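4. Setting up the Fellitix soil carbon chamber

Read this section before you take the chamber to the plot. Allow 20 minutes for the first set-up.

4.1 Placing the collar

1. Choose level ground at least two metres from any path or fence.
2. Clip the grass to ankle height. Leave the roots and litter alone.
3. Press the collar into the soil up to the white line. Do not hammer it.
4. Leave the collar overnight. Freshly cut soil gives off extra carbon dioxide and the first readings will be too high.

Note: At the Clundstead plots the clay sets hard by November. Water the ring the day before.
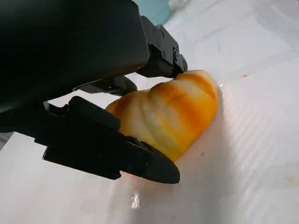 Twisted bread roll on a ribbed white surface.

4.2 Connecting the logger

1. Switch the logger off.
2. Push the grey hose onto the port marked IN and the clear hose onto OUT.
3. Switch on and wait for the steady tone.
4. Enter the plot number. Plots run from 1 to 285.

Caution: Never run the pump with a kinked hose. The Yatsenko valve can stick shut and has to go back to the workshop.

If the tone keeps pulsing, check the battery first - a cold battery is the usual cause. Write the fault code on the plot sheet

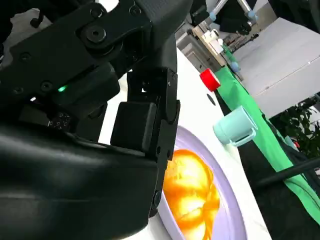 and carry on with the spare logger if you have one. Do not mix readings from two loggers on the same line of the sheet.

4.3 Taking a reading

1. Lower the lid onto the collar and close both clips.
2. Press START. Stand back and stay downwind, as your breath will affect the result.
3. After 17 minutes the logger stops by itself.
4. Open the lid and let the chamber air out before moving on.

The logger holds 1,444 readings. When it is full it overwrites the oldest, so download at the end of each trip.

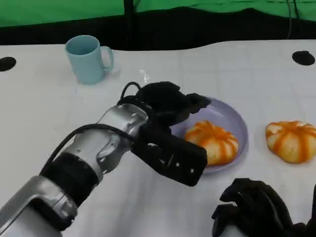 Nadel Climate Field Program - Instruments and Loans

4.4 Returning the kit

Wipe the collar clean and coil the hoses loosely. Put the plot sheets in the lid pocket. Loans are booked in by Princess Malabanan before 4 p.m. Questions about odd readings go to Temitope Nwachukwu, with the plot number and the fault code if there was one.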